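工作日志 > 双臂平台 > 软件 > 规划与控制

7/6/21 双臂台面任务:规划场景同步与夹持状态机
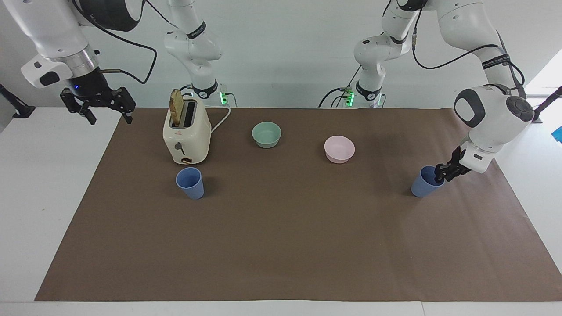
早上先处理昨晚遗留的问题。左臂持杯状态下重启规划节点,场景里的附着物体丢失,杯子被当成台面上的独立障碍重新插入,起始状态立刻判为碰撞,规划器直接返回失败。日志里只有一行“start state invalid”,没有写是哪一对碰撞体。先把碰撞对的名字打出来,再谈修复。打出来以后很清楚:左指尖对杯壁,穿透深度为正,和预想一致。

原因在附着关系只存在于规划节点的内存里。夹爪驱动知道自己处于“已夹持”,执行器知道上一步动作是抓取,但二者都不对规划场景负责。节点一重启,场景从感知端重建,感知端只认识物体,不认识夹持关系。以前单臂时没有暴露,是因为每次重启都先回零位、张开夹爪。双臂之后为了省时间取消了这一步,问题就出来了。

修法有两种。第一种是把附着关系写入磁盘,重启时读回。第二种是每次启动时根据夹爪开度、指尖位姿和物体位姿重新推断。第一种简单,但磁盘里的内容可能已经过期,例如停机期间有人把杯子拿走。第二种不依赖历史,但开度和物体直径的匹配有误差,杯口附近尤其明显,杯子是锥形的,夹的高度不同,开度就不同。最后两种都做:磁盘记录作为先验,推断结果作为校验,不一致时停在等待状态,由操作员确认。不做自动裁决。

推断部分的实现记一下,免得以后又看不懂。取夹爪坐标系下两指之间的长方体区域,和物体模型求交;交集非空且开度既不在全开也不在全闭位置,判为候选。候选再用开度反查锥面高度,与感知给出的杯子高度相减,残差超过阈值就放弃。阈值暂时写在配置里,没有标定依据,先用着。

上午剩下的时间在看两只蓝杯的身份问题。两只杯子颜色、形状一样,一只在左夹爪里,一只立在烤面包机前面。跟踪器用的是外观特征加最近邻,外观特征对它们没有区分能力,等于只剩最近邻。平时没有问题,两只离得远。问题出在遮挡:右臂下探时挡住台面上那只,跟踪丢失若干帧,恢复时新检测没有旧轨迹可接,偶尔会接到左手那只的轨迹上。后果是规划场景里左手的附着物体突然跳到台面左侧,附着变换随之更新,碰撞体横跨整个工作区。

处理方法是让附着物体退出跟踪关联。一旦状态机进入“已附着”,该物体的位姿由正运动学加固定变换给出,视觉只做残差监测,不再参与更新。其轨迹编号同时锁定,不允许新检测接入。释放以后,等指尖退到安全距离再解锁。这个逻辑写完只有几十行,但是状态转换的顺序很容易错:先锁定再附着,先分离再解锁。反过来会有一帧空窗,正好够错误关联钻进去。

加了一条断言:同一时刻,同一物体不得既有附着关系又有活跃的视觉更新。断言失败就停双臂。

任务层给这两只杯子的名字也改了。原来叫 cup_left 和 cup_right,以台面位置命名,杯子一移动名字就失去意义,而且和左臂右臂的命名混在一起,读日志时经常要停下来想。改成 cup_a 和 cup_b,启动时按检测顺序分配,之后不变。碗没有这个问题,一只浅绿一只浅粉,颜色阈值足够,继续用颜色命名。左臂右臂一律以机器人自身为准,相机画面里是反的,已经在可视化界面上加了标注。

中午以后转到碰撞模型。烤面包机原来用的是一个包围盒,高度取机身顶面。今天后槽里有一片烤过的面包露在外面,还略微歪着,包围盒没有包含它。规划器认为机身上方是自由空间,右臂横移轨迹就有可能擦到。把包围盒整体加高可以解决擦碰,但以后要从槽里取面包时,目标位姿就落在碰撞体内部,抓取规划永远无解。

因此把烤面包机拆成两层。机身为固定碰撞体,圆角按直角处理,保守。面包为独立物体,每次感知更新时重新估计露出部分的朝向和高度,用薄长方体表示,横移时参与碰撞检查,抓取时在允许碰撞矩阵里对指定夹爪放行。前提是抓取规划器能单独设置指尖与面包的放行,而不是整只夹爪。查了一下 Fenano 的接口,允许按连杆设置,可以做到。之前的代码图省事按组放行,连腕部也一起放行了,已改。

电源线没有建模。它从烤面包机右侧出来,往后绕,拖向右臂底座方向。线缆是软的,位置又会变,用刚体近似没有多少意义。现在的做法是在线所在区域画一个低矮的禁入体,只约束指尖和腕部,不约束上臂。这个区域是手动画的,烤面包机一挪动就失效。待办里记一条:禁入体挂到烤面包机坐标系下,至少能跟着平移。

两臂底座都在牛皮纸后缘附近,彼此很近,这一点对规划的影响比预想的大。大臂和肘部在上方的空间重叠很多,末端看起来相隔很远,肘部可能已经接近。相机视野里看不到上面那段连杆,只能依靠关节角算。之前的间距检查只算末端对末端,是沿用的旧工具 Isley 里的默认设置,现在改成全连杆两两检查,相邻连杆和底座之间除外。检查时间明显变长,放在规划回路里没有问题,放在伺服回路里不行。

伺服回路里的方案:离线把每段连杆简化成胶囊体,只检查事先筛选过的连杆对。筛选方法是在关节空间随机采样 1,000 组双臂构型,统计每对连杆的最小距离,永远离得远的剔除。采样数不大,理论上会漏,所以又给剔除条件加了余量。伺服回路出现接近时只减速,不换路径,换路径由规划回路处理。职责分开之后,日志也容易读。

下午跑了双臂协调部分。目前的策略还是优先级式:一臂先规划,另一臂把前者的时间参数化轨迹当作动态障碍。今天左臂持杯保持,右臂在左侧张开夹爪悬停待命,属于最简单的情况,左臂整段时间静止,动态障碍退化为静态。即便如此仍发现一个问题:左臂“保持”在实现上是重复发送最后一个目标点,时间戳每次刷新,右臂规划器看到的是一条不断变长的轨迹,每次都触发重规划。右臂因此在待命位置反复收到新轨迹,起点终点相同,内容为空,但执行器照单全收,每收一条就清一次缓冲区。

修法是给轨迹消息加内容哈希,时间戳不参与计算,哈希不变不触发重规划。另外“保持”单独作为一种控制模式,不再伪装成轨迹。后一项牵涉执行器接口,Bakker 那边的驱动封装也要跟着改,今天只做了前一项。

重规划的触发条件顺便整理了一遍,原来散在三个文件里,现在集中到一处:

一、物体位姿变化超过阈值,且该物体不是附着物体;
二、另一臂的轨迹哈希变化;
三、附着状态变化;
四、操作员手动请求。

其他情况一律不重规划。感知帧率的抖动以前也会触发,是个历史包袱,删掉了。

回放测试的情况。用 Breswood 分支的回放工具把昨天录的话题重新灌进来,跑附着推断和轨迹锁定。第一次跑,锁定逻辑没有生效,查了半小时,是回放时使用仿真时钟,而锁定超时用的是系统时钟,一启动就过期。所有超时统一改为走注入的时钟对象,代码里直接调用系统时间的地方用静态检查禁掉。第二次跑,遮挡恢复段没有再出现错误关联,断言没有触发。只是一份录包,说明不了太多,还需要更多遮挡样本,尤其是两只杯子靠近的情况,那种情况现在的方法大概率还是不行,最近邻本身就不可靠。

可能的改进是引入运动约束:静止在台面上的物体,没有任何连杆接触过,就不应该移动。也就是说用机器人自身的动作来解释物体位移,没有解释的位移当作误检。这个想法以前讨论过,当时因为单臂没有需求就搁下了。现在看双臂场景里值得做,接触判断可以复用上面那套胶囊体距离。实现不急,先在设计文档里占一节。

控制方面只动了一个参数。持杯时夹持力指令偏大,杯子是塑料的,夹的位置又靠近杯口,壁面容易变形。变形以后开度变小,附着推断里用开度反查高度就会偏,残差超过阈值,推断失败。等于感知的误差来自控制。把夹持指令从定开度改为限力后停止,停止后记录实际开度,作为该次附着的参考值写进磁盘记录。推断时优先比对参考值,没有参考值再查锥面。改完在台面上反复开合看曲线,停止点比以前一致,具体数据存在实验目录下,没有细算。

规划超时也改了,从原来的无上限改为 300 毫秒,超时返回当前最好的解,没有解就返回失败,由任务层决定重试还是放弃。任务层重试上限设为 2。以前没有上限,遇到面包那种目标在碰撞体里的情况会一直转,界面上只显示“规划中”,看不出是慢还是无解。现在失败原因分成起点无效、终点无效、超时、被另一臂阻塞,各有错误码。阻塞那一类不计入重试次数,等另一臂让开再来。

这里有一个死锁的可能:两臂互相等待对方让开。优先级固定时不会发生,但后面打算做动态优先级,持物的一臂优先,两臂都持物时就要有仲裁规则。暂定按进入附着状态的先后,先持物者优先,写在注释里,代码暂时抛异常。

可视化工具小改:附着物体用半透明显示,锁定的轨迹加边框,禁入体默认隐藏。之前禁入体一直显示,挡住了两只碗的位姿坐标轴,调试时每次都要手动关。连杆对的最小距离画成曲线放在侧栏,低于减速阈值的一段变色。

两只碗是空的,今天的任务没有用到,只作为障碍。碗的碰撞体还是实心圆柱,以后要往里放东西时必须换成带内腔的网格,否则放置规划会和面包那个问题一样无解。网格已经有,精度过高,三角面太多,需要先简化。浅粉那只离左臂持的杯子较近,左臂往下放时余量要单独看一下。

未完成:

保持模式独立,等驱动封装一起改。
附着记录的文件格式没有版本号,改字段之前先加上。
电源线禁入体挂到烤面包机坐标系。
碗的网格简化,凸分解的参数先取保守值。
系统时间静态检查接入提交钩子,目前只能手动跑。
10月那版接口文档里左右臂的定义还是按画面写的,要改成按机器人自身。

代码已推到个人分支,附着推断和时钟注入分成两个提交,时钟那一个改动文件多,单独评审。合并之前重跑一次完整回放,打开断言,关闭可视化。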